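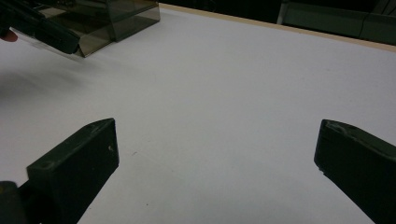

According to Saskia Hoani, a manipulation program should be judged on its dull sessions, and a student who can repeat the same two-handed movement to the same standard all afternoon has understood most of what the unit is trying to teach. The assessment scheme for our senior stream was written with that in mind.

About the Heltow Robotics Program

Heltow is the after-hours robotics program of Warnia Secondary College. It takes students from Years 9 to 12 and runs as one junior class, one senior stream and a competition team. The program covers mechanical design, control, sensing and, in the senior stream, demonstration-based manipulation. It is coordinated by Mamta Kushwaha. Saskia Hoani teaches the senior stream and Trilok Srivastava teaches the junior class and manages the workshop.

Students do not need prior programming experience to join the junior class. Entry to the senior stream requires completion of the junior class or an equivalent piece of work, which can be a personal project if it is documented well enough for somebody else to rebuild it.

Junior class

The junior class builds small wheeled platforms from a common parts list. The first term deals with motor control, battery handling and reading a datasheet. In the second term, students add line and distance sensing and write their own control loop, starting with proportional control and moving to PID once the platform is mechanically sound. Most faults in this class are mechanical. Loose grub screws and badly crimped connectors are found before any code is changed, and the fault sheet is laid out in that order.

Third term is a group build. Fourth term is reserved for repair, rework and write-up.

Senior stream: Project Jotanon

Jotanon is the senior stream's continuing project. Its subject is two-handed handling of small objects and containers on a flat work surface: approaching, grasping, shifting, setting down, releasing. Students perform each task themselves with a pair of hand-held grippers, one in each hand, and the recorded demonstrations are then cleaned, labelled and used for motion analysis and simple learned policies.

Hand-held grippers impose the same restrictions on the student that a two-finger end effector imposes on an arm. There is no fingertip sensing and no in-hand adjustment. An object has to be approached from a direction that leaves clearance for the jaws, and a container that one bare hand could steady and lift will often need both grippers and a decision about which one moves first. Students generally find that their first task plan is unworkable within a few attempts and rewrite it.

The stream has 197 accepted demonstrations in its current set, from 426 recorded. The remainder were rejected by the students under the criteria they drafted at the start of the year. Rejected recordings are kept, as they are used in the labelling exercises, and a rejection can be appealed in writing. Yatziri Ayala's appeal on partial grasps was upheld and the criteria were amended: a grasp that slips and is corrected without contact from a bare hand is now accepted, provided that it is labelled as a recovery.
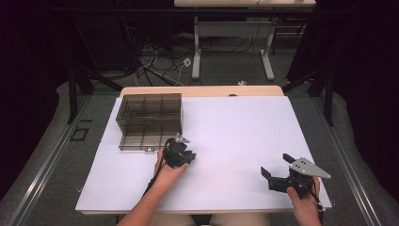
Bimanual task on the white board, with compartment box and hand-held grippers.

Work surface and objects

The task surface is kept plain to simplify segmentation. Task objects are chosen for awkwardness. Translucent containers are included on purpose - tinted plastic lets the background through, and edge detection on it is unreliable under overhead light. Salma Tazi's report on this problem compares three thresholding methods and recommends none of them for translucent walls. It is set reading for new senior students.

Objects are logged on a card giving dimensions, mass and any moving parts. New objects may be proposed by any student and must be trialled in at least 7 demonstrations before they enter the task list.

Recording procedure

A demonstration is recorded by a pair. One student performs the task and the other runs the log, calls the start and end, and notes deviations from the plan. The pair swap roles at fixed intervals. The performing student does not review footage until the block is finished.

Cables are checked for slack before each block, through the full reach of both arms. Gripper jaws are opened and closed to their limits at the beginning and end of each block and the readings are compared. If the two sets of readings differ by more than the tolerance on the sheet, the block is flagged. A flagged block can be used for practice labelling but does not go into the set.

Worn finger surfaces are recorded in the maintenance book. Wear changes the friction at the contact, so the date of each replacement is carried through to the data.

Competition team

The team enters the Rastogi Shield each December. The event has a drive section and a handling section, scored separately, and Heltow has entered the handling section in every year it has been offered. Our best result there is second. The drive section has been less kind to us, chiefly on account of a gearbox that has now been redesigned twice and is being redesigned again.

Selection for the team is by trial. Junior students are eligible and are encouraged to apply for the pit roles, which carry the same credit as driving.

Assessment and records

Each student keeps a bound logbook. Entries are made in pen, and errors are struck through with a single line so the original remains legible. Logbooks are worth 40 per cent of the internal mark in the senior stream. The rest is divided between the task plan, the labelling exercise and an oral examination in which the student has to defend a design decision made by someone else.

Video from the program is stored on the college server and is released outside the college only with written consent from the student and a parent or guardian.

Joining

Applications for the junior class open at the start of each school year. Places in the senior stream are limited by bench time, and there is usually a short waiting list. Safety glasses and consumables are supplied. Students bring closed shoes, a logbook and a labelled USB drive. Long hair is tied back in the workshop.

Enquiries go to Mamta Kushwaha through the college office. Visits during senior sessions can be arranged with notice, and visitors are asked to stay clear of the bench while a block is being recorded.

Page last reviewed 25/06/2024.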